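# Why Is the Carpet So Patterned?

Have you ever walked into a hotel or a big hall and looked down at a floor covered in giant swirls and flowers? Somebody drew every one of those on purpose, and carpet designers have some really clever tricks up their sleeves!

First, a carpet starts out as yarn. A machine called a tufting machine has a long row of needles, and each one punches a loop of yarn through a backing cloth, a bit like the world's biggest sewing machine. A wide one can hold 600 needles or more. Snip the loops and you get a soft, fuzzy carpet. Leave them whole and it's bumpy and tough.
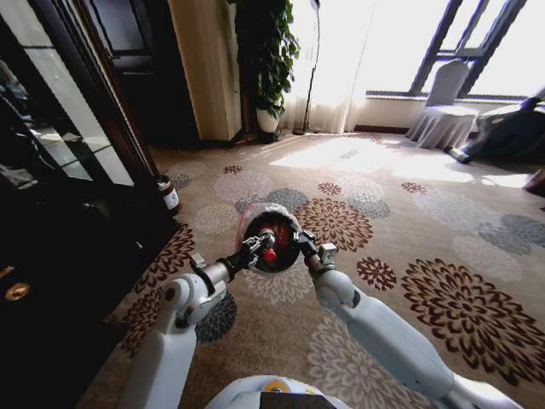 Next comes colour. Trudy Pirihi draws floors for a company called Stondulwood, and her favourite trick is hiding dirt (yes, that's a real job!). A plain white carpet shows every crumb. Now look at those big flowers in maroon, dark brown, grey and cream on a beige background. Drop a biscuit on that and good luck finding the bits! Busy patterns mix light and dark shades, so your eye slides right past a small stain.

Big patterns do something else, too. In a huge room, tiny dots blur together and look like nothing much from the doorway. Large shapes stay clear even from far away.

Carpet is also brilliant at soaking up noise. Sound bounces off hard floors, but it gets lost in all that yarn.
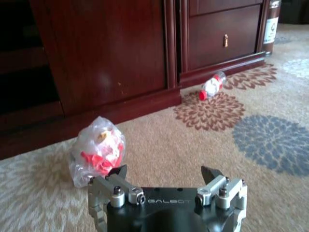
*Clear plastic bag on a carpeted floor.*

**Try it yourself!** Grab 2 sheets of paper. Leave one plain and cover the other with big, colourful flowers. Sprinkle pencil shavings on both, then step back and squint. Which one looks cleaner?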